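# plundance-blurgate

Drops wrist-camera frames that are too smeared to be worth a grasp estimate, and keeps the ones that only look that way.

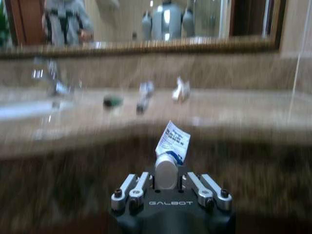 *Tube in the fingers, vertical blur on the counter and mirror. Kept by v2, binned by v1.*

## Why

v1 took one sharpness score over the whole image. The gripper rides along with the camera, so it stays fairly crisp while the bathroom goes past, and the score depended mostly on how much bathroom there was. Marlene Teuber called it "a very expensive random number generator" in the Tuesday review, and the colour of the graph did not help.

v2 scores two regions separately:

- `held`: fingers plus whatever is between them
- `world`: everything else, mirrors masked if you ask nicely

A frame with a sharp `held` and a smeared `world` goes to the in-hand pose estimator and is withheld from the placement planner. Both smeared, it goes in the bin.

## Usage

```
blurgate run --in frames/ --config treretti.yaml
blurgate explain FRAME
```

`explain` prints both scores and the axis of the blur. It will not tell you whose fault it was.

## Config

| key | default | notes |
|---|---|---|
| `held_min` | 3 | below this, no pose estimate |
| `world_min` | 2 | below this, no placement |
| `mirror_mask` | off | see below |
| `max_queue` | 2,000 | frames; older ones fall off |

## Tuning set

3,548 wrist frames, labelled by Urmas Koppel, who has asked that the words "just one more batch" be retired. Labels are `keep`, `held_only` and `bin`. Split by room; don't shuffle it.

## Known problems

- Mirrors. The detector will happily report a second robot behind the sink. Turn on `mirror_mask` for bathrooms, and expect it to eat ornate frames as well.
- Polished stone. Glossy patches stretch into streaks and read as strong edges, so `world` comes out flattering.
- Print on the held item sharpens `held`. Plain white packaging gets marked down unfairly.
- The Studuvo exporter writes timestamps in Lund local time. Set `tz` or enjoy the consequences.

Patches welcome. Please run `make check` first; it's slow, but so is review.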